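Print this page
E-mail this page

Progress Report to the Funder: Household Handling Examples Project

Submitted by: Rilta, Udlow site
Prepared by: Noman Rana, Project Lead
Reviewed by: Mohsin Hashmi, Data Quality
Date: May 29, 2023

1. Purpose of this report

This report sets out the work carried out under the Soomro grant during the second reporting period. It covers the collection of demonstrations, the review of those demonstrations, changes to the work plan and the use of funds. It follows the headings in the grant agreement, except that staffing and training have been combined under one heading at the request of the program office.

The grant supports the gathering of examples from which a learning system can be trained to handle ordinary household items. In this period the work has centred on laundry and on small items kept in baskets and bins. The learning system itself, referred to in the agreement as Wuvov, is being developed under a separate budget and is discussed here only where it affects what we collect.

2. Summary of progress

At the close of the period the project held 1,143 accepted demonstrations. Of these, 536 were recorded in the present period. A further 114 were recorded and then rejected on review, and the reasons are given in section 4. The rejected demonstrations have been kept in a separate store and are not counted toward any target.

The target for the period was met. The mix of tasks differs from the one proposed in the original application. More time was spent on garments in bins than had been planned, and less on sorting by type. The program office was told of this change in writing and raised no objection.

3. Collection of demonstrations

3.1 Workspace

All collection in this period took place in the main room at Udlow. The room is shared with other Rilta work and the bookable hours are agreed one week ahead. Each session is run at a wooden-topped table with a two-armed robot. The operator guides both arms through the task from start to finish, and the motion of the arms is saved together with the camera views.

The camera arrangement was reviewed early in the period. Views from the side of the table are useful for judging the height of a gripper in relation to the rim of a container, but they do not show what is inside a tall basket. Views from the head position show the contents and the spread of garments on the table, though depth is harder to judge from them. Both kinds of view have been retained in the record for every task involving a container, and the storage estimate in the budget has been revised to suit.

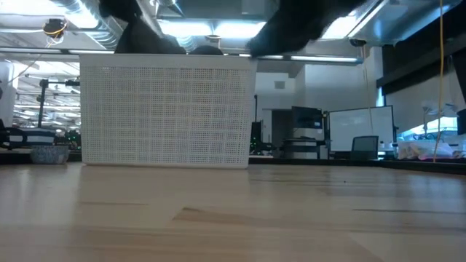
The session length was also changed. Operators had been working in blocks of two hours, and the review of earlier recordings showed more hesitation and more repeated grasps toward the end of each block. Blocks are now limited to one hour, with a change of operator between them. The number of demonstrations recorded in a working day has fallen slightly as a result, and the share accepted on review has risen.

3.2 Tasks

Three groups of tasks were recorded.

The first group covers lifting a single small item out of a basket, or lowering one into it. These tasks were retained from the first period because the rim of the basket continues to cause difficulty. The operator is asked to bring the grippers in from above, take hold of the item, and clear the rim before moving to either side. Demonstrations in which the basket is dragged along the table are marked as such and reviewed separately.

The second group covers the movement of garments between a bin and the table. Garments are used in a range of colours and are not folded or arranged before the session. Operators may use one arm or both. Where both are used, the instruction sheet asks that one arm remain still while the other is closing on fabric, so that the start of each grasp can be marked clearly by the reviewer.

The third group covers separating one garment from a pile on the table. This is the most demanding of the three. Two layers of cloth are often picked up together, and the operator must decide whether to release both and begin again or to shake one free. Both approaches are accepted, provided that the task is finished within the time allowed. The instruction sheet did not at first say so, and several early demonstrations were abandoned without need. The sheet was reissued with a clearer wording.

3.3 Variation between demonstrations

The agreement asks that the examples should not be too much alike. The position of the bin is therefore changed at the start of each block, following a printed sheet of starting layouts. The choice of garments is drawn by lot from the stock held in the storeroom. Room lighting is left as it is on the day, and blinds are neither opened nor closed for the purpose of recording.

It was proposed in the last report that background objects be cleared from view before each session. After discussion with the Wuvov team this was not adopted. The team advised that an ordinary working room is acceptable and that some variety in the background is of benefit. The time that had been set aside for clearing has been moved to review.

4. Review and quality

Every demonstration is watched in full by one reviewer and is then either accepted, returned for a second opinion or rejected. Mohsin Hashmi has led this work throughout the period. A second reviewer joined part way through, and for the first two weeks both reviewers looked at the same recordings in order to settle differences of judgment.

The 114 rejected demonstrations fall under the following causes, given in order of frequency:

- a garment left partly over the edge of the container at the end of the task
- a pause by the operator long enough to be mistaken for the end of the task
- loss of one camera view during recording
- wrong task label entered at the start of the session

The last of these has been dealt with by having the operator read the label aloud to a second person before recording begins. The loss of camera views was traced to a worn connector, now replaced. No further losses have been recorded since that work was done.

Partly placed garments remain the main concern. A sleeve or hem resting over the rim was treated as a failure by one reviewer and as a success by the other. The written rule now states that a garment is placed when the greater part of it is below the rim and both grippers have moved away. Earlier demonstrations in the second task group were reviewed again under this rule, and the figures given in section 2 reflect the outcome.
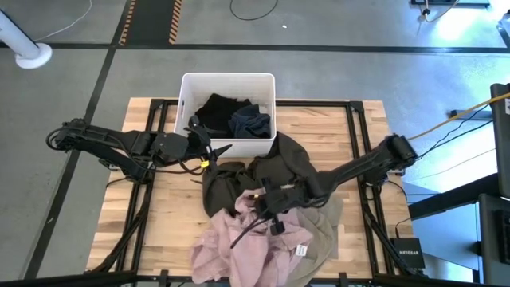 5. Staffing and training

The project has operated with four trained operators, one fewer than planned. The vacancy was advertised twice and an offer has been made. The successful applicant is expected to begin in June, subject to the usual checks.

New operators complete a short program of training before any of their work is counted. They begin with single items and a basket, move on to one garment at a time, and work with piles only after a reviewer has signed off the earlier stages. The training record was inspected by the program office during its visit to Udlow and was found to be in order. The office asked that refresher sessions be added for operators returning from extended leave. This has been done.

6. Use of funds

Spending in the period was within the approved budget. Staff costs were lower than forecast because of the vacancy described above. Equipment costs were slightly higher, owing to the replacement of cables and gripper parts that had worn sooner than expected. Additional storage was purchased to hold the second camera view for container tasks.

We request approval to carry the unspent portion of the staff budget into the next period. The amount is shown in the financial statement supplied separately. No movement of funds between budget headings is requested.

7. Risks

Access to the room is the principal risk for the coming period. Other Rilta work is expected to increase, and the present arrangement for bookings may not provide enough hours. The site manager has been asked to set aside fixed mornings for the project. A decision is awaited.

Wear on the grippers is a lesser risk. A spare set is held on site, and inspection now takes place at the end of each week of collection. The condition of the fingers is entered in the equipment log along with the name of the person who carried out the check.

8. Plan for the next period

The following work is proposed:

- record a further 200 demonstrations in the third task group, separating garments from a pile
- extend the second task group to include heavier fabrics such as towels and denim
- complete the training of the new operator
- supply the Wuvov team with the full accepted set, together with the task labels and the written rules used in review

Folding is not proposed for the next period. It was listed in the application as an optional task, and the view of the project is that separation should be well covered before folding begins. The matter will be raised again at the mid-year meeting.

Questions on this report may be directed to Noman Rana at the Udlow office. Questions on the review method and the placement rule should go to Mohsin Hashmi.

Print this page
E-mail this page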